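Craft & Sewing > Tables and Work Surfaces > Marking and Measuring

Gridded tabletop for cutting fabric – worth it?

Posted by quiltybynature, 01/08/2019

Hi all! I'm finally getting a real cutting table after 11 years of crawling around on the living room floor, and I'm so excited I can hardly sleep. I've narrowed it down to the Olvera (plain top) and the Drulen (white top with a printed grid). I mostly make bed quilts, plus the occasional bag. Do you use the grid once you have it, or do you end up going back to your ruler? And do the lines wear off? I'd also love to hear what you do about light, because my sewing corner is pretty gloomy after four o'clock.

mapleandthread

Get the grid! I was on the fence too, and now I can't imagine working without it. I don't cut by it, I still use my ruler and mat for that, but for squaring up a big backing before I baste, it's wonderful. You lay the fold along one line, smooth everything out with your hands, and you can tell right away if you've gone crooked. I did 52 placemats for a church sale in March and it saved me so much fiddling.

Mine has a faint gray grid on white with a tan wood rim, and I like it pale. A bold grid shows through light cotton and drives me nuts. A white top does show every speck and pencil line, so if you're a tidy person you'll be wiping it a lot (I'm not, so I don't).

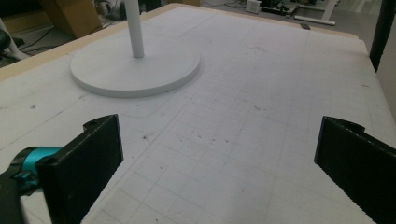
Lighting and keeping it clean

For light, go with something on a stand that you can shift as you work. A heavy round base takes up more room than you'd think, so put it in a back corner before you unroll anything wide. Pencil comes off with a white eraser and a damp cloth. Don't use a scouring pad on a printed grid, ever – I dulled a patch on my old Runov that way and still feel bad about it.

bobbin_lane

I have the plain one and it's fine. A mat covers most of it anyway.

scrapsandsnips

Love this question! One thing to add: check the grid against a ruler you trust before you count on it. My first table was off by a hair per square, and over nine squares that was enough to throw a border out. My Osum is spot on, and I've probably cut 1000 strips on it by now. Also measure your own height and get the table up on risers if you need to. Your back will thank you more than your quilts will. Post a photo when it's set up, please!

Related topics
Best height for a cutting table
Getting chalk marks out of dark cotton
Do I need a bigger rotary mat?
Basting a queen quilt in a small room

Contact us | Copyright 2019 | Back to top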